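Gripper tips for the bench arm

Set the fingers before you bolt the arm down. Close them on a scrap of card and check they meet along the full length. Ours needed 2 washers under one side. Keep the cable slack at the wrist, and run slow for the first 8 picks.
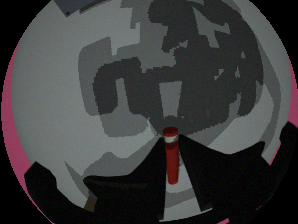

Can I use ordinary rubber bands for extra grip?
They work for a while, but they perish, so change them every 3 weeks.

Comments
Lorraine Bramwell: Washers fixed mine too.
Obeidat: Which card thickness?

Contact | © Homemholm | Back to top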